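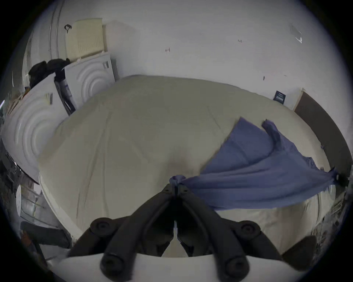

Department of Textile and Household Studies, Bradine College

Research > Working papers > Bedding and bedroom care

17 September 1999 | Household Textiles Group
Shares 12 | Comments 12

3.2 Handling of the top cloth

The second part of the study looked at what happens to a loose top cloth when a bed is stripped and made up again in an ordinary furnished bedroom. Earlier work at Watora used a padded table at waist height. A table gives clean measurements, but people do not sleep on tables, and the edges of a bed behave differently when one side is close to a wall or to stored belongings.

Figure 4. Blue cloth over the right half of a large bed, gathered to a pinch near the middle. The cover underneath is pale beige.

The bed in Figure 4 stands against a white wall, with two white panels leaning on the wall to its left. We did not ask households to clear the room before a session. Items kept beside the bed limit where a person can stand, and this affects which side the cloth is pulled from. In the Koltix trials, where the bed could be reached from every side, most cloths were drawn toward the foot. In our rooms the direction varied a good deal more.

Three states of the cloth were recorded: flat, draped, and gathered. A cloth was called draped if it covered part of the bed without being squared to any edge. It was called gathered if a section was drawn together so that folds ran out from one point. Figure 4 was coded as both draped and gathered, and the raised corner toward the upper right was entered separately as a fold. Small wrinkles in the cover below were not coded unless they crossed the line of the cloth's edge.

The full set holds 2,778 entries. Of these, 961 were coded gathered in at least one place. Contrast between the cloth and the cover mattered more than we had planned for. Blue on beige was easy to code, and the two coders seldom disagreed about where the edge lay. White on white was poor, and 12 entries of that kind were dropped after the second reading in May.

A gather near the middle of the bed was harder to describe than one at an edge. When cloth is drawn up at an edge, the folds run in one general direction and can be sketched quickly. In the middle they spread several ways, and a long edge may trail off at an angle to the mattress. The Escobar fold chart has no category for this. We added one, called "center gather," and went back over the earlier entries with it.

Cloth size was taken from the label where there was one and measured flat where there was not. Thickness was not measured in this round. Section 3.3 deals with pillows and bolsters, which were removed before the top cloth was handled.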